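Brinside > Who We Are > About the Bench

About us

Hi, I'm Gobnait Moynihan, and I started Brinside because I was tired of buying grippers from a brochure. You'd read the page, you'd phone somebody, you'd wait, and then the thing would arrive and drop whatever you gave it (usually on a foot). So now we try grippers, arms, cameras and controllers for small shops that can't afford a wrong guess, and we write up what we find in plain words.

There are 5 of us, over the bike shop in Lirgate. Most jobs begin in simulation, with no table and no background to fuss over, just an arm, a hand and something simple to hold. We like a plain blue cylinder for a first go. You can change the fingers or the controller and leave everything else alone, and that makes comparing so much easier!
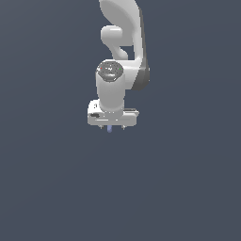 A customer usually comes to us with two or three hands in mind and a part they need picked up. We ask for the part's size and weight, what it's made of, and how fast they need it moved. Then we run every hand through the same set of grasps, 30 to a set, with the same arm and the same starting pose. If the supplier wants to send their own settings we'll run those too, but we run ours first.

I do love a plain two-finger parallel gripper, and I'll say so to anyone. It's cheap, it's easy to mend, and you can print new fingertips over lunch. 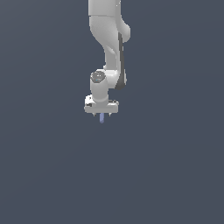 Lleucu Morris thinks I'm too soft on them, and that half the people who ask us for two fingers would be happier with suction and a decent camera. We've had that argument for years now and it's on the website because she asked me to put it there. Fair enough! For flat cartons she's right. For anything round, or anything with a hole in it, I'm not budging.

Cameras are the other big part of what we do. Where you put one matters as much as which one you buy, so we'll try a view from the side, one from underneath, one right down by the fingers, and see what each of them loses when the arm gets in the way.
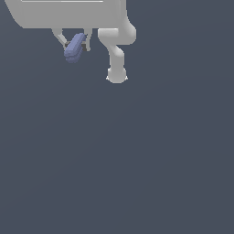 Brendan Breathnach looks after that side of things, and he keeps a list of bad camera spots that I'd happily sell as a poster. Michalis Mavromatis does the controllers. His comparison tool is called Skalico and it's our own, built up a bit at a time since we opened, and it has 1,121 logged runs in it as of this page. Customers get the log for their own job, failed grasps and all.

The close views are where we spend our afternoons. How far up the part do the fingers sit? Is there room for the pads? Does the hand block the very thing you wanted to look at? 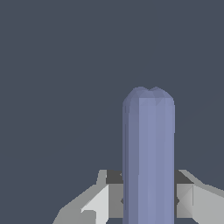
Once a setup looks sensible on screen, we move to the real arm downstairs, and that's a separate visit and a separate quote. Simulated friction is only ever a guess, so please don't order 19 grippers on the strength of a nice-looking render. (Someone did. We're still friends.)

You're welcome to come by and see a comparison being run. Bring your part, bring two of them if they break easily, and ring first so Aoife Coughlan can put the kettle on and find you a parking space.

Filed under: Our People, Grippers & Arms, How We Test

Contact Brinside, Lirgate | © 2023 Brinside | Back to top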